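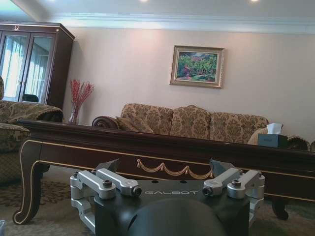 Page last changed: August

Why does the same plane seat cost different amounts?

Last summer I flew to see my gran with my cousin. We sat next to each other, we ate the same crisps, and we landed at exactly the same moment (obviously!). Then we found out that my ticket had cost £46 and hers had cost £90. She was furious. I was quite pleased, and I also wanted to know how on earth that could happen, so I asked my aunt, Fiachra Nic Giolla, who used to set ticket prices for a small airline called Corrigan.

She told me to think of a plane as a shop that shuts for ever the second the door closes. If a real shop doesn't sell a tin of beans today, it can sell it tomorrow. An empty seat can't be sold once the plane has gone. So the airline wants to fill every seat, but it would also like to save a few for people who decide late and will pay more, like somebody who has to get to a meeting.

To do that, it sorts the seats into groups. Grown-ups in the business call these fare classes, but I think of them as buckets. Imagine a tiny plane with 7 seats left. The airline might put three in the cheap bucket and four in the dearer one. The first three people to book get the cheap price. Then the bucket is empty and the next person sees the higher price, even if they click only a minute later! That's what happened to us. My mum booked early and my cousin's dad forgot until the week before.

The buckets can change too. If hardly anyone is booking, the airline can tip some seats back into the cheap one, and the price drops. If there's a big football match or it's the school holidays, it may do the opposite. Computers do most of the sums. At Corrigan they used a program called Peltent, and my aunt's job was to check it every morning and argue with it (her words).

Now for the bit that confused me most. Sometimes two websites show different prices for the same flight. One might include a suitcase and the other might not. One might add a booking fee. Or one might be showing a price it looked up a while ago, before the bucket ran out. My dad was looking on a site called Zustico once and the fare went up between choosing the flight and paying for it. He said a word I'm not allowed to type.

So is it fair? My cousin says no way. My aunt says that if every seat had one price, it might be too high for lots of families. I keep changing my mind, so have a think and see what you reckon.

Words to know
Fare: the money you pay for a journey.
Fare class: a group of seats sold at one price with the same rules.
Booking fee: extra money some sellers charge for arranging your ticket.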